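Kedex Two-Hand Practice Kit - Frequently Asked Questions

What is in the kit?
The base license covers the simulated workcell, the two-handed robot model and 42 ready-made tasks. Source files for the tasks are included. The robot arms themselves are not; this is a software product.

Which task should I start with?
Most people start with Tray Load. Each hand picks up a button block and puts it in the tray. You can run it with one hand first and add the second later.

Can I change the tray or the blocks?
Yes. Size, color and starting position are all set in the task file. The room stays plain gray unless you load your own.

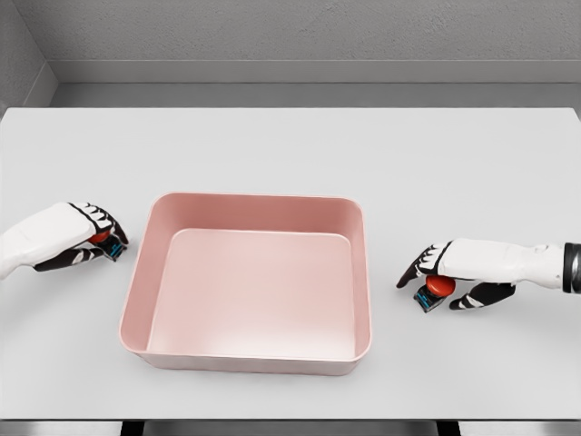 Wojciech Szczepańska wrote to us in March that his team at Plastton had trouble with the hands letting go at different times, and that slowing the left one down only made it worse. The release timing is a shared setting. Change it under Hands - Sync, and leave the speed of each hand alone.

Will it run on my computer?
You need a graphics card with 8 GB of memory or more. Laptops work, but long runs are slow on them.

How many runs can I save?
The base license keeps 200 runs per task. Older ones are written over unless you export them.

Does it work with Breltix controllers?
Version 7 and later, yes. Earlier versions can play back a saved run but can't record one.

What does it cost?
The base license is $89 a month per seat. Schools should write to the sales desk before ordering.

Can I get a refund?
Within 30 days of the first payment. Extra seats added later are not refunded.

Last updated 2025-01-03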